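Stundance notebook — small-object sorting, handheld grippers
28 October 2019
Last updated by Fuseini Dogbe
3 comments · 0 shares

Picking up from Friday's notes. Anqi has finished the first pass on the home recordings and we now have 1,561 usable grasps. The target for this block was 400 from the accessories task alone, and we are 25 short. Nii will make those up this week.

Main result so far: training on plain-table data does not carry over well to patterned cloth. The policy reaches for printed shapes when the real item is small and flat. Hair clips are the worst. Scrunchies are fine, probably just because they stand up off the surface.
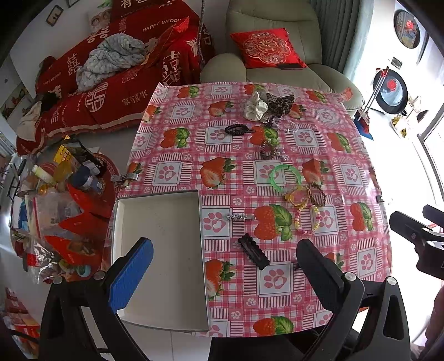 So for the next round we keep the printed cloths in and stop trying to balance them against plain ones. Gifty wants the cloth clipped down before each session so it doesn't creep when a jaw drags across it. Agreed.

Pads: blue textured against plain black. Too early to say anything about thin items. The spiral ties slip on both. I'd like separate logs for each pad, at the moment they go in one file and I have to sort them by hand.

Labeling question from Kwame: does a clip that lands on the rim of the tray and stays there count as placed? I've been marking those as partial. Anqi has been marking them as placed. We need one rule before anyone retrains — going with partial for now, and Anqi will redo hers.

To do
— rerun the Antwi baseline with the cloth data held out
— closed-tray starts, lid on, ask Nii
— move the old September logs off the shared drive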